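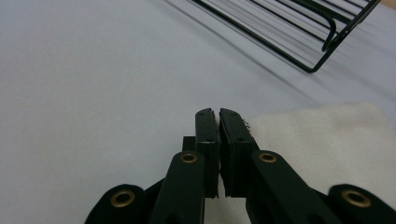 Jaws nearly shut, cloth on the right, rack behind.

tealeaf_ziad
Right, so I've been fighting the gripper width estimate all week and I'd love a second pair of eyes. We work out the opening from the fingertips in the wrist view, then the policy gets that number along with the picture. Fine when the jaws are wide. When they're nearly closed, like this one, the gap is just a thin dark line between two dark plates and my tracker starts hopping about. On one episode of 600 frames it jumped on 184 of them! I've tried smoothing it (window of 9) but then the close comes late and the planner thinks it's still reaching. Any ideas?

mossop
Why are you tracking the tips at all? Use the brass rings. Four shiny things on black arms, they're begging to be tracked. Fit the linkage to them and get the width from that.

tealeaf_ziad
Ooh. The outer two sit really low in the view though, I'd worry about losing them when it opens up.

mossop
Then use the inner pair and treat the outer ones as a bonus. You only need 2.

Teun Timmermans
I'd disagree a bit. We did rings on the Leinonen rig and the highlights slide over the metal as the light changes, so the centre wanders. Fit the dark hole in the middle and ignore the gold. And I wouldn't smooth the width before the planner sees it, ever. Pass it raw with a confidence and let the planner hold the last good value.

mossop
Holding the last good value is how you crush a mug, Teun.

Teun Timmermans
Only if you hold it forever. Ours times out.

pennywhistle
Has anyone looked at the fluff on the top of the right finger? All those little white specks right by the edge. If your tracker wants a strong corner it'll grab that over a black plate any day, I've had the same from a bit of tape.

tealeaf_ziad
Oh for goodness' sake. I'll mask that bit and rerun the bad episode, then have a go at the holes on Friday. Branch is in the Tidura repo under width-rings if anyone wants to poke at it.

Comments

arden_k: Would love to see the timeout code if Teun's sharing.

Ziad Obeidat: masked rerun is up, still jumpy on the close but less so. Rings next.

bettyw: we just put an encoder on ours, sorry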